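**21st April, Tindcombe workroom**

Spent most of the day on the savings-plan letters and my eyes have gone square. Si-eun Yeon brought back the second pile of readings from the Shirima group (the people who let us test the funeral cost sheet on them, bless them), and there's loads in there we need to act on before June.

Main thing! Almost everyone stumbled on "disbursements". One lady took it to mean money she'd get back. I'd swapped it for "third-party costs" in the last draft and thought I was being so clever, but that did no better, so draft 204 now says "things the funeral director pays for on your behalf" and I don't care how long it is. Doctor's fees, minister, crematorium, all listed underneath.

Second thing, the worked sum. We had the simple cremation at £2608 with a £200 deposit, and then the monthly payments in a separate box over the page. People didn't turn over. So the whole sum goes on one side, in bigger type, and the bit about what happens if you miss a payment moves up next to it – I'd rather they saw that before signing than after. Si-eun wants it in bold. I'm not sure, bold looks a bit like shouting at someone who's just lost their mum, but she did the sitting and listening and I didn't, so we'll try it both ways.

Zendell rang about the paper stock. They can do the cream in packs of 30, delivery extra. Said I'd ring back.

Still haven't heard from Hilance on whether their plan pays out if you die in the first year, or just hands back what you've put in. It matters a lot for the older readers and I'm not printing a guess. Chase again, and get it in writing this time.
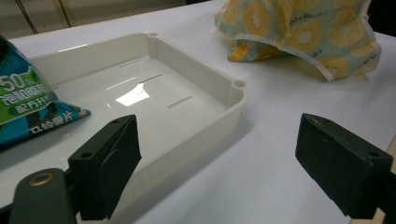
*White tray and snack bag on the table.*

Left to do: retype page two, ask Si-eun which readers would be happy with a phone call, find the council leaflet on public health funerals (I had it last week, it's got my scribbles all over the back). Oh, and the font on the envelope is still wrong.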